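Terrazzo and Marble: A Small Three-Sided Bay

By the Ondrejka workshop page
January

This gallery covers one of the small bench bays at the Killik workshop in Ellbridge. It has three walls covered in a terrazzo pattern, a marble-patterned surface, and a green basket for small tools. We get asked about the pattern more than anything else on the bench, so most of the notes are about that. The pictures come first and the notes follow.

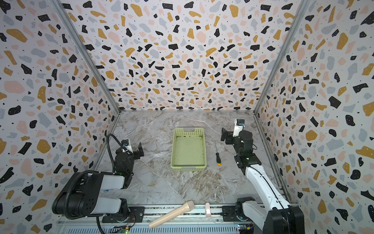
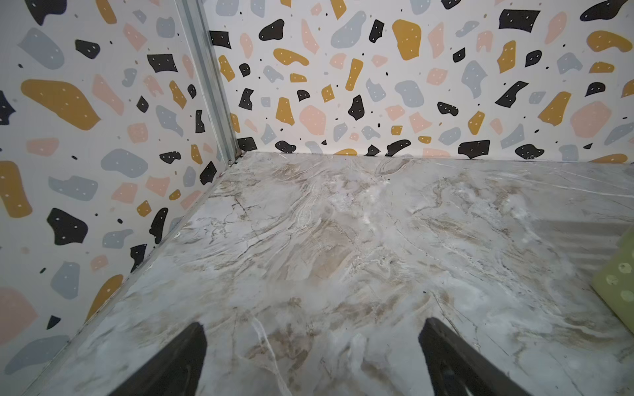
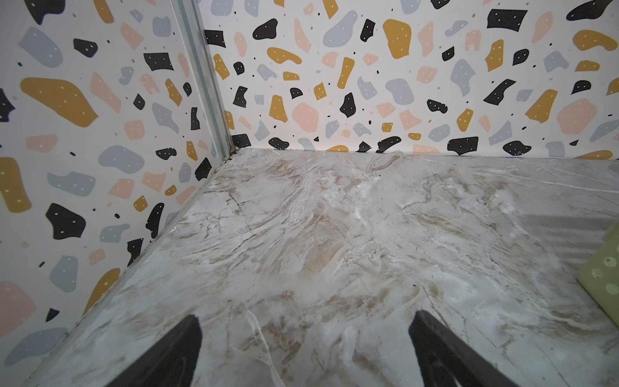
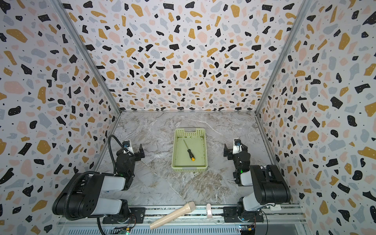

Terrazzo walls and marble pattern, all four views. The screwdriver is beside the basket in the first and inside it in the last.

About the pattern

The walls are off-white with irregular pieces in black, mustard yellow, pale pink and blue-gray. A lot of the bigger pieces have small white dots on them, and there are tiny specks in between. We ordered it under the name Claler 41, and the sample we were sent was about the size of a playing card. On a sample that small you see one yellow shape and part of a black one. On a full wall it is a good deal busier, and you should expect that if you are choosing from a card.

The same print is used on all three sides. We looked at doing the back wall in plain white and decided against it — the plain sample showed every thumbprint by the end of a Wednesday afternoon. The speckled print hides marks well.

About the surface

The marble pattern is gray and white with veins and patches of tan and light brown. It has a slight gloss, and under the overhead lights you get brighter patches toward the middle, as in the third picture. A matte version was offered at the same price. We chose the gloss for wiping down and have not changed our minds, though people who dislike glare would be better off with the matte.

The veins run at an angle. If you are laying the same pattern over two benches, check the direction before you cut. We got this wrong on the bench next door and the join is easy to find.

About the corners

Each back corner has a silver-gray metal strip from the top down to the surface. The second and third pictures are the closest views of the left one. There is a small dark spot at the foot of it, where the strip comes down to the marble. Dust and screws under 2 mm like to collect in places like that, so a soft brush goes along the bottom of the walls before the cloth does. A thin metal edging also runs along the bottom of the left wall.

About the basket

The basket is light green plastic with perforated sides, a solid bottom and a handle cutout on the far rim. It stays near the middle of the bay, lengthwise toward the back wall. The holes are fine for hand tools. Loose hardware goes in a lidded box on the shelf instead.

In the last picture there are faint dark stains along the inside edges. For marks of that kind we use warm water, dish soap and an old toothbrush, then leave the basket upside down on a towel. Scouring pads leave scratches on this sort of plastic.

About the screwdriver

It has a black handle with a yellow-orange tip, and that bit of color is handy on a surface with this much going on. A plain gray handle would be easy to lose against the veins. The rule at Killik is that hand tools go back in the basket before the lights are turned off, laid flat or on the diagonal if they are long.

The beige microphone along the front edge in the first picture is not kept in the basket. It goes back in the drawer by the door.

Ordering notes

The wall print is stock item 1286 in the Ondrejka list. It is sold by the sheet, up to 3000 mm long, and we had ours cut at the counter. Ask for all your sheets from the same batch. The off-white background varies a little between batches and the difference shows at the corners.

Last updated: January

Contact | © Killik Workshop, Ellbridge | Back to top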